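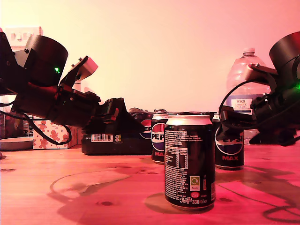 캔과 묶음 포장을 앞에 둔 양팔 작업대, Sturside 작업실

Emari 양팔 작업대 안전 점검표 (점검자 코멘트 포함)
문서 번호 3062
사업장: Kirnlow Sturside 작업실
대상: 음료 캔·묶음 포장 취급 공정, 탁상형 로봇팔 좌·우
점검 월: 3월
판정 구분: 적합 / 조건부 / 부적합

점검자 머리말
지난번 점검 때보다 쓸 말이 훨씬 많아졌습니다. 캔을 집어 옮기고 돌려놓는 일을 팔이 맡으면서 담당자들이 하루를 보내는 방식이 눈에 띄게 바뀌었고, 그 변화가 점검 항목에도 그대로 들어왔거든요. 예전 양식에는 손목과 허리 항목이 앞에 있었는데 이번에는 케이블과 정지 버튼이 앞으로 왔습니다. 양식을 고치면서 꽤 신이 났습니다!

1. 로봇팔과 전원

1-1. 좌·우 팔의 고정 상태
판정: 적합
코멘트: 양쪽 모두 손으로 흔들어 유격이 없는 것을 확인했습니다. 조임 표시선도 어긋난 곳이 없습니다. 교대 시작할 때 담당자가 직접 확인하고 서명하는 칸을 새로 만들었는데, 빠진 날이 하루도 없더군요. 훌륭합니다.

1-2. 표시등
판정: 적합
코멘트: 양팔 모두 모터 쪽에 녹색 불이 보입니다. 다만 작업대 조명이 분홍빛 도는 붉은색으로 강해서 녹색 불이 작게 느껴진다는 의견이 있었습니다. 표시등만 믿고 손을 넣지 말 것. 전원 차단 확인은 반드시 스위치로 합니다.

1-3. 케이블 정리
판정: 조건부
코멘트: 왼팔 케이블은 상판 쪽으로 늘어져 있고, 오른쪽에는 가느다란 검은 케이블이 상판 위를 구불구불 지나갑니다. 캔을 밀다가 걸리기 쉬운 자리입니다. 상판 가장자리로 돌려 클립으로 잡아 주세요. 다음 점검 전까지 조치하면 적합으로 바꾸겠습니다.

1-4. 비상정지
판정: 적합
코멘트: 양팔 동작 중에 각각 눌러 보았고 두 번 모두 바로 멈췄습니다. 재기동은 담당자가 직접 해제해야만 되는 것도 확인. 신입 교육에서 이 시험을 제일 먼저 해 보게 한다는데 정말 좋은 순서입니다.

2. 작업 구역

2-1. 동작 범위 안의 물건
판정: 조건부
코멘트: 오른팔 뒤쪽에 큰 투명 생수병이 있습니다. 팔과 가까운 편이니 병은 선반으로 옮겨 주세요. 뚜껑이 닫혀 있어도 전기 기기 옆에 물은 두지 않는 것이 Kirnlow 공통 기준입니다. 묶음 포장 위의 구겨진 포장재도 집게에 말려 들어갈 수 있으니 가동 전에 치우거나 눌러 둡니다.

2-2. 사람 접근선
판정: 적합
코멘트: 상판 앞 1000 mm 바닥 테이프가 선명합니다. 가동 중에는 이 선 밖에 서고, 캔을 보충할 때만 정지 후 들어갑니다. 예전에는 하루 종일 상판에 붙어 서 있던 분들이 이제 의자에 앉아 화면을 봅니다. 처음엔 어색했다고들 하시는데 지금은 그 의자를 서로 앉겠다고 합니다 (의자 하나 더 신청했습니다).

2-3. 조명
판정: 조건부
코멘트: 붉은 조명 아래에서는 성분표 같은 잔글씨를 사람이 읽기가 꽤 피곤합니다. 눈으로 표기를 대조하는 작업은 20분마다 자리를 바꾸고, 대조용 흰색 스탠드를 하나 비치하세요. 구매 요청은 이미 올라가 있었습니다. 빠르네요!

2-4. 상판 상태
판정: 적합
코멘트: 목재 상판에 둥근 얼룩 자국이 하나 희미하게 있지만 손으로 만져 보니 매끈하고 미끄럽지도 않습니다. 기록만 남깁니다.

3. 취급 물품

3-1. 캔의 자세와 간격
판정: 적합
코멘트: Pepsi Max 캔은 모두 바로 서 있습니다. 앞면이 보이는 캔과 성분표 쪽이 보이는 캔이 섞여 있는데, 방향을 맞추는 것도 공정의 일부라 지적 사항은 아닙니다. 캔끼리 너무 붙으면 집게가 들어갈 틈이 없으니 보충할 때 손가락 두 개 간격을 지켜 주세요.

3-2. 묶음 포장
판정: 적합
코멘트: 바코드 라벨이 앞쪽으로 나와 있어서 사람이 읽기 좋습니다. 묶음째 드는 일은 여전히 사람 몫입니다. 혼자 팔을 뻗어 상판 안쪽까지 밀어 넣지 말고 앞에서 내려놓은 뒤 두 손으로 미세요. 자동화했다고 허리 교육을 줄이면 안 됩니다.

3-3. 벽 쪽 물건
판정: 조건부
코멘트: 진저브레드 무늬 휴지 상자, 필기구 꽂이, 흰 플라스틱 병, 작은 흰 상자가 벽을 따라 모여 있습니다. 펜은 점검표 옆으로 옮기고, 흰 병은 내용물 표시를 확인한 뒤 보관함으로 보내 주세요. 휴지는 있어야 한다는 의견이 강했습니다. 저도 동의하니 접근선 밖에 자리를 정해 줍시다.
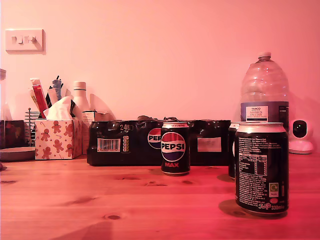 4. 일하는 사람들의 변화

4-1. 역할 전환 교육
판정: 적합
코멘트: 대상자 이수율 100%. 집기와 놓기를 하던 분들이 이제 동작 순서를 짜고 실패한 집기를 분류합니다. 교육 자료는 Munteanu 작업실에서 쓰던 것을 가져와 현장 분들이 직접 고쳐 썼는데, 그림이 늘고 글이 줄어서 훨씬 낫습니다. Munteanu 쪽에도 꼭 돌려보내 주세요.

4-2. 혼자 근무하는 시간대
판정: 부적합
코멘트: 이번 점검의 유일한 부적합입니다. 오후 6시 이후 한 명이 작업대를 지키는 일이 있었습니다. 팔이 일을 한다고 해서 사람이 혼자여도 되는 건 아니지요. 두 명이 안 되는 날은 가동하지 않습니다. 근무표를 고쳐서 점검자에게 보내 주세요.

4-3. 정지할 권한
판정: 적합
코멘트: 누구나 이유를 대지 않고 멈출 수 있다는 문구가 작업대 옆에 붙어 있고 실제로 쓰이고 있습니다. 정지 기록을 읽어 보니 "소리가 평소와 다름" 같은 메모가 많습니다. 이런 감은 오래 손으로 해 본 분들에게서 나옵니다. 기록지 칸을 더 넓게 만들어 드리겠습니다.

4-4. 소음과 피로
판정: 적합
코멘트: 손목이 편해졌다는 답이 많았고, 대신 화면을 오래 봐서 눈이 뻑뻑하다는 답도 있었습니다. 다음 양식에 눈 휴식 항목을 추가합니다.

조치 목록
케이블 클립 고정 (1-3)
생수병 이동, 포장재 정리 (2-1)
흰색 스탠드 비치 (2-3)
벽 쪽 물건 재배치, 흰 병 표시 확인 (3-3)
단독 근무 금지 근무표 제출 (4-2), 최우선

재점검은 4-2 조치가 들어오는 대로 잡겠습니다. 그때 새로 짠 캔 돌리기 동작도 보여 주신다고 해서 벌써 기대됩니다!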